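Wide parallel jaw vs the short stubby ones for thin-walled stuff?

adom_a
Posted July 5, 2024

Right, I have two sets of fingers on the bench and money for keeping only one. Set A is the Melutel wide-opening pair, long and tapered. Set B is the Skornileck short pair, which everyone here seems to adore. The job is picking up plastic baskets by the rim and putting them down again somewhere else, which my nephew can do while eating a sandwich.

Same arm, same wrist camera, same controller (Zikamar, old firmware, don't start). Any opinions before I send one lot back?

bartv
Skornileck. Shorter fingers flex less, so the tips end up where you asked for them. I ran the long Melutels for three months and spent most of it recalibrating.

hoshino_ay
Disagree with Bart, as is traditional. Flex is a nuisance if you're placing screws. On a basket rim you want some give, otherwise you find out exactly how accurate your depth estimate is, and it's never good news.

Adom, what's your approach angle? Straight down or tilted?

adom_a
Tilted. Straight down works until the wall slopes, and then one finger lands on top of the rim and the arm tries to push the basket into the floor.

bartv
"Some give" is what people say when they've already bought the wrong ones.

parviz_j
Has anyone mentioned the camera yet? With the short set the tips sit so near the lens that you lose sight of whatever you're about to grab. I gave up on mine and moved the camera up on a bracket, at which point it started looking mainly at the bracket.

hoshino_ay
Parviz, is that the Massawe bracket? It wobbles.

parviz_j
It does now.

adom_a
OK, went and did it properly over the weekend. 39 tries with each set, same two baskets, floor instead of table so nothing could fall off anything. Set A missed three. Set B missed rather more and I stopped being polite about it. Nearly all the misses were the inside finger catching the wall on the way down.

What I like about A is that I can see both tips and the rim between them before I close. 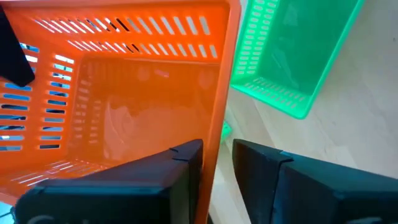
The slots are still a pain, mind you. The depth readings go straight through them and come back with the distance to the floor, so I've told it to ignore the walls and only trust the solid bit along the top. Crude, but the misses dropped straight away.

bartv
What closing speed? If you're crawling along at a snail's pace then of course the long ones look good.

adom_a
Default. I'll try it faster and report back, probably in August given how the rest of my month looks.

m_tsuji
Do put a bit of weight in the basket before you send anything back. Empty ones forgive a lot. My long pair were lovely until somebody filled the thing with tins.

hoshino_ay
Seconded. Bart can supply the tins.

bartv
Bart has his tins in a Skornileck, where they're perfectly safe.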